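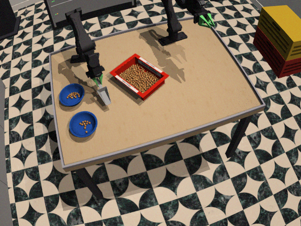
The scoop task in the simulator, with the left arm on duty.

5/4/20

Spent the day feeding chickpeas to two bowls that will never be full, on a table that does not exist. My back hurts anyway.

They aren't chickpeas, officially. In the task file they are "granular items," a name Hawi Kassa picked so we could swap in beans later without renaming anything. Everyone says chickpeas, including Hawi. The job is simple enough to explain to my mother, and I did, on the phone at lunch: pick up the scoop, dig into the red tray, tip what you get into a blue bowl, go back and do the other one. She asked if they were paying me for this. I said yes. She asked if they knew.

Target was 20 good runs before I could stop. I had 6 by noon. The trouble is the dig. Come in too steep and the scoop shoves the whole layer into the side of the tray and comes up with next to nothing. Come in too flat and it skates across the top like a kid on a cookie sheet. There is an angle in between that works, and my hands know it for maybe four tries in a row, then forget it and have to be taught again. I suppose that's what we are asking the model to do, so I should be more patient with it.

Eyerusalem Ayele went through last week's batch and sent notes. She wants the slow ones kept. She wants the ones where I miss and go back for a second scoop kept too, as long as I end up where I should, so it learns what to do after a bad dig. What she doesn't want is "hovering." I hover, apparently. I get the scoop over the bowl and hang there thinking about my life, and the model has started doing the same. She played me a test run from Friday and there it was, the arm stopped over the bowl for a good long while before it tipped. I have never felt so seen by a policy file.

So today, no hovering. Dig, lift, swing, tip. I said it out loud until the guy from the Surneo side of the office put his headphones on.

The right arm has nothing to do in this one except stay out of the way, and I caught myself envying it. It also throws a big shadow across the table, and Hawi wants the light moved between runs so the model doesn't decide the shadow is part of the recipe. Same for the floor tiles, which get swapped for something else tomorrow. I'll miss them. They're the nicest floor I've worked on.

Finished the last run at ten past six. The counter for the whole set now reads 1,129, which Eyerusalem calls a start.

Made dinner. Opened the cupboard, saw a can of chickpeas, closed the cupboard. Had toast.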